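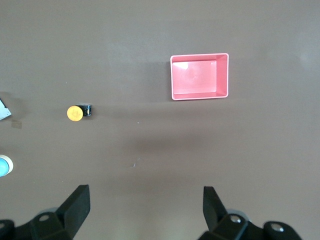 Mokelley tabletop cell: setup and upkeep notes

README for the Mokelley pick-and-place recordings, kept by Hiyori Nomura at the Skovville bench. Last revised 10 October 2026.

What's in the set

2,142 recordings from one arm with a two-finger gripper, all taken with the small wrist camera. Of these, 1,109 use the pink tray as the target. The rest are free placements on the brown tabletop, and they're great fun to watch at double speed!

Wrist view

Both black fingers should show along the bottom of the picture when the gripper is open, with the table visible between them. The arm throws a broad band of shadow over the middle of the table. We left it in on purpose (models have to cope with it sooner or later), so please don't move the lamps. Glare on the tray floor is fine too.

Before a run

Wipe the tabletop. Small white specks do show up on camera.
Check the bolts on both finger mounts with the short hex key. Finger tight is not enough.
Open and close the gripper 27 times with nothing in it and listen for clicking.
Put the tray down empty, then set out the small objects. Some may sit half out of view at the left; we like that variety.

Looking after the gripper

Every 2,000 grasps, take the fingers off, clean the pads with a damp cloth and refit them. Left goes on first. In August we swapped the wrist cable for a longer one from Nishimura and the dropped pictures stopped straight away, which made for a very happy afternoon.

Known problems

Recordings from before the cable swap have gaps. They are listed in gaps.txt, and the Brirninness loader skips them by default.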